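Brerko Shelf Planner: Frequently Asked Questions
Last updated 27 January 2026

Brerko is an open planning and perception package for robot arms that reach into shelves, cupboards and other tight places. We get a lot of the same great questions by email and on the forum, so we've gathered them up. If yours is missing, post it and there's a fair chance it will end up on this page!

What does Brerko do that my regular motion planner doesn't?

Your regular planner is probably very good at getting an arm from one pose to another through open air. Shelves are a different kind of fun. The opening is low, the walls are close, and half of what matters is hidden until the wrist is nearly inside. Brerko sits on top of your planner and breaks the reach into an approach, an entry and a work phase, each with its own speed limits and clearance rules. You keep the planner you already like.

Which arms are supported?

Anything with six or seven joints and a URDF that loads cleanly. We test on two arms in the lab and on plenty more in simulation. Mobile bases work too, but the base has to be parked before the entry phase starts. Moving the base and the arm together inside a shelf is on the wish list (we want it as much as you do).

Do I need a wrist camera?

Yes. A head or ceiling camera is welcome for the approach, but once the fingers get under a countertop it's usually looking at the back of your arm. The wrist camera keeps seeing. Any color camera that gives a steady 10 frames a second will do, and depth is optional.

How does it deal with cloth?

This is our favorite part of the code! Cloth breaks most of the habits that come from working with boxes and cans. It has no fixed shape, its surface is often one plain color, and it hides whatever is under it. Brerko treats a cloth as a soft surface with an uncertain thickness and keeps a separate map of hard things it has spotted near the edges — a rim, a handle, the side of a tray. The planner may be allowed to brush the soft surface. It is never allowed to plan through a hard one. 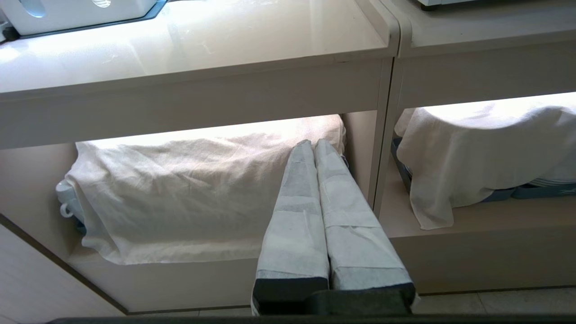

Fingertips at the gap between the cloth and the underside of the countertop. Cups show at the far left of the same shelf, and plates in a blue tray next door.

The gap over a cloth is where the clearance settings matter most. Start with the default margin, watch a few slow runs, and only then tighten it. If the planner reports "no entry found," the margin is nearly always the reason.

My segmentation falls apart on white cloth under bright light. Help?

You are in good company. When the top of a cloth is close to washed out, the network loses the folds and sometimes merges the cloth with a pale cabinet. Three things to try, in this order. Lock the exposure so it's set for the brightest part of the shelf. Turn on fold_hints, which gives extra weight to the shaded lower folds. Then retrain the last layer on your own pictures; 200 labeled frames from your own shelves will do more for you than thousands from ours.

Can I wrap or cover the gripper fingers?

Sure, lots of people do. Just tell the software. Wrapping changes the outline of the finger, and the self-filter (the bit that stops the robot from seeing its own fingers as an obstacle) works from that outline. Run finger_scan after every change, even a fresh layer of the same material. It takes a minute or so and saves a lot of head-scratching. Remember to update the collision model as well. The scan does the mask, and you do the mesh.

What is the Loswood set?

Loswood is our collection of test shelves: 340 reaches recorded with joint states, camera streams and planner logs. Of those, 267 come with hand-drawn masks. You can replay any of them without a robot, so it's a lovely way to learn the tools on a laptop. We'd suggest starting with the open shelves and saving the draped ones for when you feel brave.

How is Hirnico related?

Hirnico is the log viewer. It lines up the camera stream with the plan on one timeline, so you can scrub back to the moment the planner changed its mind and see what it was looking at. It installs separately and reads standard bag files, so you can use it even if you never touch Brerko.

Does it need a GPU?

For perception, yes, though a small one is fine. Planning runs on the CPU. Replay in Hirnico runs on pretty much anything.

What's coming next?

The Sriwong release is planned for May. It brings a new entry planner that can try several finger angles at once, plus a first version of touch feedback for the work phase. We're very excited about the touch part — it should let an arm slow down on contact without dropping the whole plan. Early builds are on the development branch, and bug reports with a log attached get looked at first.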